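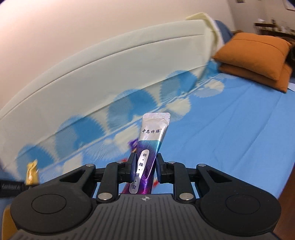
The part in Helmy was mine at 3 o'clock. The director rang and said, "You have the face for a widow," and I thanked her, as one must.

I was 40 that winter. In Gerkura, where I was born, I had played queens in a theatre with 1,489 seats. In my new country I had played one nurse and the voice of a lift.

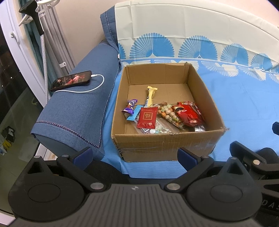 My mother asked on the phone if the film had colour. I told her yes, mostly grey. She asked what they paid, and I said 2,000 dollars, and she was quiet, because she was changing it into our money.

On the first morning they gave me a black coat and a single line. "He never liked the sea." I practised it in the tram until a boy moved to another seat. Then I said it once more, to the window, in my own language, and there it was much longer.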